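12th December

Finally got to the sorting bench today and it was so worth it! Ivar Rønning and I spent 30 minutes going over the mint-green board — the one with the 3 molded into the front edge — and I love those shallow recesses, circles and ovals both. The short feet are great too, you can get your fingers under it and lift without tipping anything.

Next job is the shelves behind. Clear bins are the way to go, so I want 4 more from Jasodent before we touch the lower cubbies. Cables stay in their own tray, please!

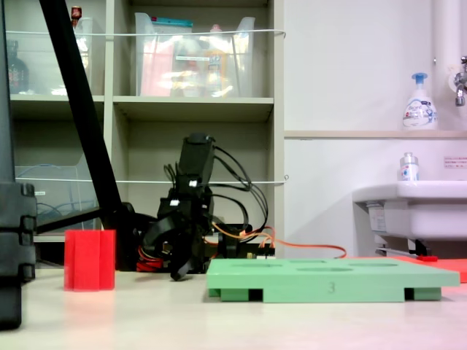 Board no. 3 on the table, red fluted block to the left, shelves behind.

Still to do: measure the recesses, and ask Ivar where the October list went.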